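I went to see the kitchen robot

Posted 07/06/2024

My brother-in-law forwarded me the invitation with three exclamation points, so of course I went. Galteck was holding an open day for its home robotics project, free admission, free parking, coffee at the back. The project is called Trundik. I have written here before about what I think of names like that and I'll spare you a second round.

For new readers, I spent most of my working life fixing dishwashers and ovens in other people's houses. I have nothing against machines. I have a lot against the people who introduce them. Every few years someone tells me the home is about to change, and then I get called out to look at a refrigerator that can't find the wifi.

The building is out past the tile warehouses on Pangilinan Road. You sign a form on a tablet (I read it, which held up the line) and then they walk you through in groups. We had a long wait in a hallway with a poster on each side. One poster said the system had completed 1,104 household tasks since April. I asked the young woman with the lanyard what counted as completed. She said that would be a good question for the demo. I asked what counted as a task. Same answer.

The talk

Before you get to see anything move, you get a talk. Ours ran 35 minutes, and I'd have cut it to ten. There was a section on aging at home that I thought was sincere, and a section on "giving families back their evenings" that I thought was not. A man behind me asked what it would cost and was told pricing was not part of today's conversation. He asked whose conversation it was part of. I liked him.

The one person up front who didn't sound as if he was selling me a timeshare was an engineer named Sota Okabe. He got the last few minutes and used them to tell us what the arm is bad at. Glassware. Anything in a bag. Lids. He said it has trouble when the light bounces off things, and that kitchens are full of things light bounces off. I wrote that down because it was the first sentence all morning I fully believed.

At the counter

They have a proper kitchen set up in there, with drawers that open and a sink that drains. I checked the sink. The job on show was the plain one: find a mug on the counter, go and get hold of it, put it somewhere else. You stand behind a strip of tape on the floor and there's a screen that shows what the camera at the gripper is looking at. I spent more time watching the screen than the arm, and I'd recommend that to anybody who goes to one of these. The arm looks impressive whatever it's doing. The screen tells you what it has to work with.

And what it has to work with is a pretty ordinary view. A HOME mug on speckled gray stone, a seam running past the base of it, some glare on the polish, and its own two black fingers taking up the bottom of the picture.
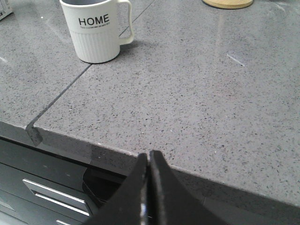

What I asked, and what I got back

I asked Okabe about that seam. When I look at a counter I know a seam is a seam. Does the machine? He said a dark line on a surface can be read as an edge, and so can a hard shadow, and that they'd spent a good part of the spring on exactly that. Fine. That's an answer. I asked what happens if the mug is full. He said they don't run it with full mugs when visitors are in the room. Also an answer, if you think about it.

Then I asked about the handle. A person picks up a mug by the handle unless there's a reason not to. He said the arm can use the handle or take the mug by the body, and which one it goes for depends on how it comes in. I said my mother would want it by the handle. He laughed and said his would too.

The lanyard woman never did get back to me on the 1,104. I asked her again on the way out and she gave me a card with a web address on it. I've looked. It's the poster.

Speed was the other thing. I'm going to be careful here because I didn't bring a stopwatch and I don't want letters. It was slow. It was slower than I am, and I have a bad shoulder. The fellow from the talk leaned over and said he could have washed it by now. They say speed will come with the next version, which has its own name already, Astolell, and its own logo on a banner by the coffee. I'd have preferred to see the money for the banner go into the gripper.

Would I have one in the house

No. I'd be in my chair listening for the crash. My sister says that's an attitude and I should work on it.

But I'll give them this much. They let us stand close enough to see what was going on, they left the camera view up on the screen the whole time, and they put an engineer in front of the public who was willing to say "we don't know yet." I've been to product launches with a budget 50 times the size where you couldn't get that sentence out of a single person in the room. If Galteck sent Okabe out alone with a mug and no slides I would probably go again.

What I'd want to see next time is a messy counter. Put down a cereal bowl with the spoon in it, a dish towel, the mail, a kid's lunch box with something sticky on the lid. Somebody's keys. I put that on the feedback form, and under "How did you hear about us" I wrote my brother-in-law's name and phone number.

The coffee was good. Parking was a mess by noon, so go early if you go, and take the back exit by the tile place or you'll sit at that light forever.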